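Rulteo opens its workshop in Kundstead to visitors in February

Rulteo, a company for automation of textile handling, will open the doors of its workshop in Kundstead for one afternoon in February. Visitors can see how robots learn to pick up, turn and sort used clothes. The open day starts at 14:00 and the entrance is free.
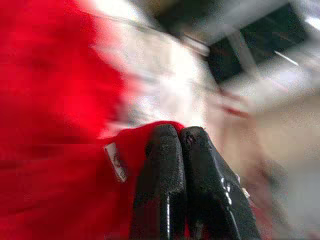 The demonstrations are part of Plisedness, a joint project of Rulteo and the sorting company Pereyra. Clothes are difficult for machines, as each piece changes its shape when it is lifted. A red fabric with a small white label, held between two black gripper fingers, is a typical task – the robot must keep a firm hold and the label should stay free, so that it can be read in the next step. In the project, 792 pieces of clothing have been handled until now.

Each demonstration takes 21 minutes, and our engineers will answer questions afterwards. Groups are limited to up to 14 persons, therefore we ask visitors to register in advance on the Rulteo website. Children are welcome together with an adult.

Journalists who wish to film or to speak with the project team are kindly asked to contact the Rulteo press office before the visit.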